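Forums > Work Talk > Catering & Contract Kitchens > Automation
Filed under: kit and equipment, jobs, long threads

Robots on the reheat counter, who's got them and what happened to your hours?

potwash_pete
Right, so we had the meeting. I'm on a contract kitchen for Bautista (hospital site, nights mostly) and they've told us we're getting a Kovum two-armed unit on the reheat counter in October. Microwave doors, trays in, trays out, that sort of thing. We were told nobody is losing their job, "duties will be rebalanced", and then there was a biscuit. I've been doing this for 7 years and I'd quite like to hear from people who've lived with one and aren't selling it. What changed for you day to day?

gravyboat81
We've had ours since last winter at the Misutbridge depot. My hours stayed the same but the job didn't. I used to do the reheats and have a natter with whoever was plating up. Now I load the rack, watch the screen and get called over when it's unhappy. It's easier on my wrists, I'll give it that! But the shift feels twice as long and I go home having barely spoken to anyone.

tray_bien
Mine's been the other way round. I hated the microwaves, stood there opening and shutting doors all night like a cuckoo clock. Since the arms came in I've been put on prep and specials, and I've learned more this year than in the whole time before it. So I wouldn't go in expecting the worst, Pete. Ask them what they mean by rebalanced and ask them to put it in writing.

kelso_m
I'm on the other side of this, I do the practice runs for Trutar. Everything gets tried in simulation before it goes near a real kitchen, and doors are a big part of it. People think the clever bit is the food but a plain microwave door can eat a whole week of my life. Where the fingers go, how hard to pull, whether the forearm is going to clout something on the way in. This is one of the sim setups, so you can see what sort of thing we're fiddling with.
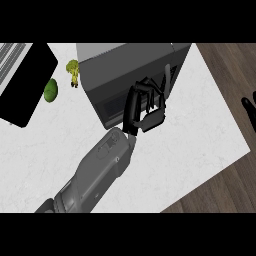 Sim kitchen, fingers up at the microwave door. Broccoli and laptop for company.

The last batch I ran was 2,031 attempts at a door and I still wouldn't swear to it on a different model of microwave. So when someone tells you it'll do the whole counter from day one, ask which microwaves it's been practised on and whether yours is one of them.

gravyboat81
Well that explains a lot. Ours was fine until they replaced a microwave with one that had a stiffer door and then I was opening it by hand for a fortnight, on top of everything else. Did anyone count that as my work? Did they heck.

potwash_pete
See, that's what worries me. Not the sack so much, more being the spare pair of hands for the thing that's meant to be the spare pair of hands. Also kelso, no offence, but that's a posher worktop than I've ever been let near.

kelso_m
None taken, marble costs nothing when you render it. And gravyboat's right to be cross. A changed door should be logged as downtime on the machine. If it's going down as normal duties then the figures look lovely and the people upstairs think it's all going swimmingly.

oldschoolchef
I'll be the grump. Two people used to start on our reheat line and learn the rest of the kitchen from there, every time we took anyone on. That's how I started, and half my brigade. We've had arms on it since spring and we haven't taken on a single beginner. You can all say your hours are safe and I believe you, but where does the next lot come from?

tray_bien
They could start on prep though? I'd have been made up to start on prep.

oldschoolchef
With knives, on a busy service, with no idea where anything lives? Not in my kitchen, sorry. The microwaves were dull but you could make a mistake there and the worst of it was a hot rice pudding.

tray_bien
Agree to disagree. I think dull jobs just make people leave, we lost loads of starters that way.

gravyboat81
Pete, practical one. Get them to agree who goes to it when it stops, and that whoever it is isn't also on the phones. I was doing both and it was murder.

potwash_pete
Cheers all, really useful. I've got a list for the next meeting now: which microwaves, who covers a stoppage, how it's logged, and what happens to new starters. I'll report back once it's in, unless I'm too busy opening doors.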